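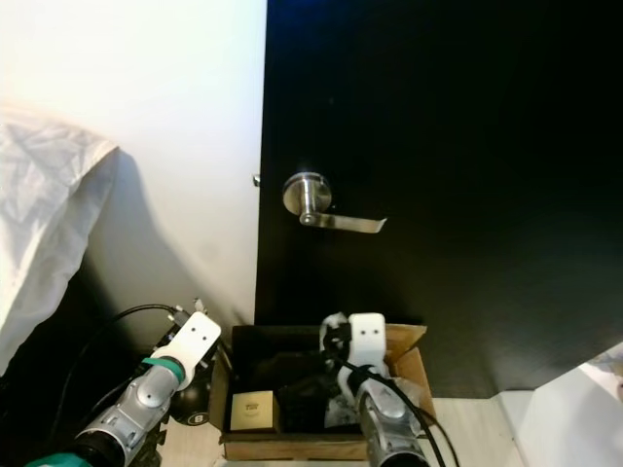
How do I stop a matte black interior door from showing every fingerprint around the lever handle?
Wipe the area around the handle with a barely damp microfiber cloth and one drop of dish soap, then go over it right away with a dry cloth. Skip anything with wax, oil or "shine" on the label, and don't scrub.

Home Help Boards > Doors, Walls and Trim

Matte black door, greasy halo around the handle, and a box of products that promise to fix it

Posted by Randa Nasrallah, Tue 16 May

We moved in with the doors already painted matte black. White walls, pale wood floor, steel levers, black doors. It looked great for the showing and it has looked great for no day since. Every door has a grayish patch next to the lever where people push with the flat of the hand, and wiping just seems to move it outward.

I have now been sold two things. The first is a spray called Imell that says it "restores the matte." What it did on the bathroom door was leave a patch that is shinier than the rest when the hall light is on. The second is a kit from Zukex with a sponge and a small bottle of sealer, which my brother-in-law swears by, though he has white doors, so I'm not sure what he is swearing to. I haven't opened it.

Before I put sealer on seven doors I would like to hear from people who have lived with this and aren't selling a bottle. Specifically:

Is the shiny patch from the spray permanent?

Does sealing a matte door keep it matte, or does everyone end up with satin and pretend they wanted it?

Is there any point in cleaning the lever and the plate with the same stuff as the door?

I also have a black scuff low down on the white wall beside one of the doors, from when we were dragging moving boxes through, but I'll take that one to the wall paint section if it doesn't belong in this thread.

Urs Schwaiger

I painted doors for a living for a good while and I would leave the Zukex kit closed, at least for now. I haven't used that one. I have used enough of its cousins to be suspicious.

Matte paint looks matte because the surface is rough when you get down to a very small scale. Two things ruin that. One is filling it in (hand grease, wax, silicone, most "restorers"). The other is rubbing it smooth, usually with a sponge and good intentions. Filling in can often be undone. Rubbing smooth can't, short of paint.

So find out which you have. Put a drop of plain dish soap in a bowl of warm water, wring a microfiber cloth until it won't drip, and wipe the shiny patch on the bathroom door lightly, in one direction. Rinse the cloth, wipe again with clean water, dry with a second cloth. Let it sit until the next day. If the shine has gone down at all, it was residue and you can repeat the job. If it looks exactly the same after a couple of rounds, I'd suspect the surface is burnished, and no bottle is going to put the roughness back whatever the label says.

The reason your wiping moves the patch outward is that the cloth picks up grease in the middle and lays it down at the edges. Fold the cloth and use a clean face for every pass. It's dull advice but it's most of the trick.

On sealing: a clear coat over matte black can dry cloudy or streaky, and on black you see all of it. If you insist, do the inside of a closet door first and look at it in daylight and again with a lamp shining along it. Personally I'd repaint the worst door in a tougher paint sold for trim and doors, in the lowest sheen that line comes in. That will probably be a touch shinier than what you have. You asked if people end up with satin and pretend. Plenty do, yes.

For the levers, soapy water is fine on stainless. Spray the cloth and keep the spray off the door, as drips on matte paint leave tracks. Metal polish needs to stay well away from the paint. If the rose unscrews, you can take the lever off and clean it at the sink, but I wouldn't bother unless you're painting.

The wall scuff: same cloth, same soap. Try a corner first. Melamine sponges will take the mark off and can leave a polished spot in its place.

Demetrio Cabello

just use a baby wipe. been doing it on ours every week, never had a problem, don't know why people make this complicated

Randa Nasrallah, replying to Demetrio Cabello

Are yours matte? And black? I ask because I got the same tip from the person at the store who then sold me the spray.

Demetrio Cabello

dark brown. kind of eggshell I guess. still a door

Milagros Aranda

I'd be careful with the wipes. Many have lotion in them, and that is the same sort of greasy film she's trying to get rid of. On eggshell you might never notice.

I have two matte black doors, a pantry and a laundry room, and I've fallen for more products than Randa has. Orkach wipes: smelled nice, left streaks. Lumanlan cream, which was supposed to be "for dark surfaces": I spent an entire evening getting it back off. What I do now is what Urs says, with soap, except that I use distilled water for the last wipe. Our tap water is hard and dries in pale spots that look worse on black than the fingerprints did. If yours is soft you can ignore this part.

I don't fully buy the one-direction business. I've gone in circles and up and down and couldn't tell any difference afterward. Light pressure matters, in my experience, and the direction I think is a painter thing.

The other thing that helped was looking at how people open the door. My family never touched the lever on the way out, they pushed the door itself, always in the same place. The latch was stiff and the door didn't quite close, so it could be shoved. I adjusted the strike plate so that it closes properly and now they have to use the handle. The patch comes back much slower. I won't claim it's gone. I've seen those stick-on clear push plates too, and I can't speak for how they look in June with the sun on them, or what they do to the paint when you peel them off.

Urs Schwaiger

Circles are fine if you aren't pressing. Most people press. The strike plate is a good thought and I should have mentioned it.

Randa Nasrallah

Tried the soap on the bathroom door last night. The patch is duller than it was, though I can still find it if I stand in the tub and look sideways, and I've been told that I should stop standing in the tub. Going for a second round. The Zukex kit is going back to the store if I can find the receipt. Three of the doors don't latch properly either, now that I've checked, so I'll be looking at the strike plates this weekend.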